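Subject: Re: [han-analog] Gain error after swapping the reference buffer

> I replaced the reference buffer on the Vodavero board with the lower
> noise part from the same maker. Noise is down as expected, but now I see
> a gain error that changes with the input code. With a slow ramp on all
> codes the curve looks like a shallow bowl, deepest near midscale. The
> old part did not do this. Supply rails are clean and the layout is
> unchanged. Is this the buffer or have I damaged the converter?

The converter is probably fine. A bowl centered on midscale is what you get when the reference source has too much output resistance at DC, or when there is resistance between the buffer and the reference pin. The current drawn by the ladder depends on the code, so any series resistance turns that into a reference voltage that also depends on the code.

Check the resistor first. On the Vodavero board there is a 30 ohm part in series with the buffer output, and the feedback is taken from the amplifier side of it. The old buffer was stable without it, and many people fitted a zero ohm link there. If you followed the notes for the new part, you put the 30 ohms back.

Two ways to fix it:

1. Move the feedback pickup to the reference pin side of the resistor, and add a small capacitor from the amplifier output straight to the inverting input. The loop then corrects the DC drop and the capacitor keeps it stable at high frequency. I used 56 pF.
2. Fit the link again and reduce the capacitor on the reference pin. This costs you some noise, and you need to check for ringing with a square wave load.

I prefer the first. It needs one cut trace and one short wire. The Punden layout already has the sense trace in the right place, so owners of that board can ignore all of this.

To confirm the cause before cutting anything, set the converter to zero and read the voltage at the pin with a meter that resolves microvolts. Step to midscale and read it again, then full scale. If the pin voltage follows the shape of your error curve, the resistor is the cause. If it stays flat — put the probe ground at the converter ground pin, not at the supply terminal — look at the output amplifier next.

My own sweep used 2096 points with 20 readings averaged at each. Fewer points will show a bowl this wide, but the carry steps get lost. Let the board warm up with the lid on. Drafts across the reference gave me a slow drift that I first took for part of the curve.

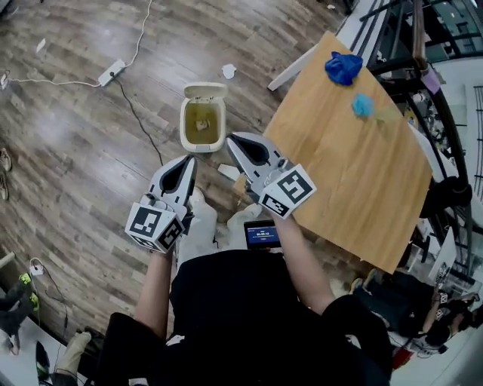 Han Analog Notes, no. 56, p. 20

The page cited has the schematic of the corrected buffer. Note that the printed version has the two amplifier inputs swapped. The netlist is right.

On the Skullthorpe output stage: it has the same problem in a milder form, with the feedback taken before the muting relay. Contact resistance adds to the output impedance and changes as the relay ages. Into a high impedance load you will never see it. Into a 600 ohm load it can show up as a small gain shift between channels.

If you post the three pin voltages I can compare them with mine from March. Please give the meter range as well, and say whether the output was loaded.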